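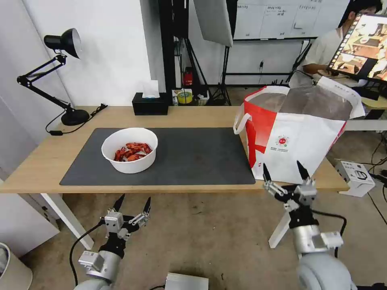
How Does a Robot Know What to Do Next?

A robot arm has motors, but motors do not make choices. Choices come from software. At Plistura, the software is called Tarko, and it has two main jobs: seeing and planning.

Seeing comes first. Tarko studies camera pictures and gives each thing a name, such as "bowl" or "bag."
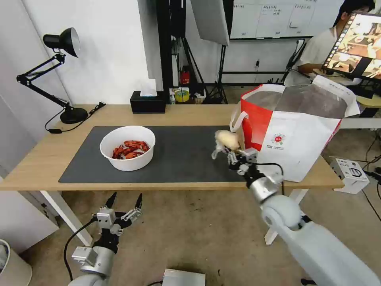 Mireille Boutros adds that seeing is harder than it sounds: a computer receives only numbers, and the software must learn which numbers belong together. Tarko learned from 3448 pictures.

Planning comes next. The software breaks a big job into small steps – reach, close, lift, move, open.

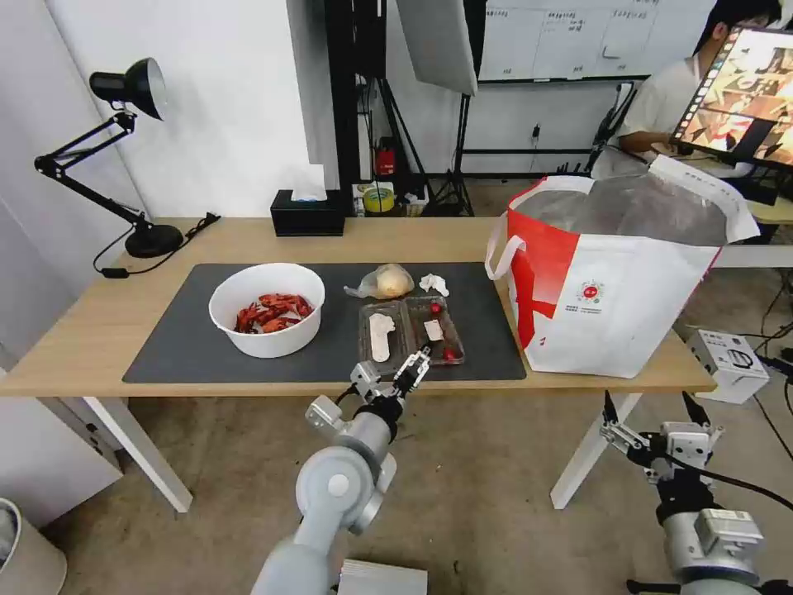
Each step is checked before the next one begins. If a check fails, the software makes a new plan.

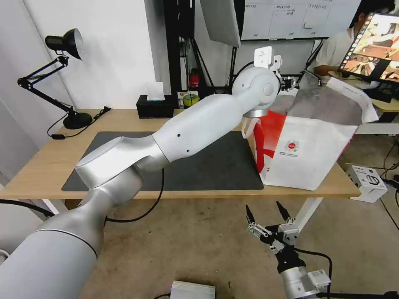 A path is the route an arm follows through the air. Tarko compares many paths and removes any that would cause a bump. On a desk with a tall lamp at the back and a shopping bag on the mat, the software must keep every joint clear of both, including the elbow.

Word to know: algorithm – a list of steps that a computer follows in order.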